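Is the back road to Lirkham worth the extra time?

brisa_m
Did the drive out to my sister's in October and took the back way through Contreras instead of the highway. 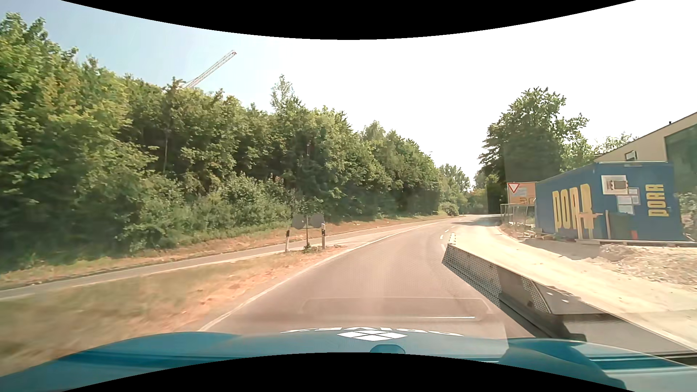 Took me 90 minutes, and the highway is usually an hour if Maltidgate isn't backed up. I loved it though! Two lanes, trees, no trucks (well, one truck). Would you do it every time?

fulgencio_b
No. You get stuck behind one tractor and you're doing 30 the whole way to the bridge. Highway, podcast, done.

xochi_h
Disagree with Fulgencio, I take it both directions. The tractors pull over if you're nice about it. Stop at the bakery in Contreras, they close at 2.

fulgencio_b
They have never once pulled over for me.

xochi_h
I said if you're nice about it lol

irais.c
Is there gas anywhere after Contreras? My gauge lies

brisa_m
Didn't see any, fill up before you go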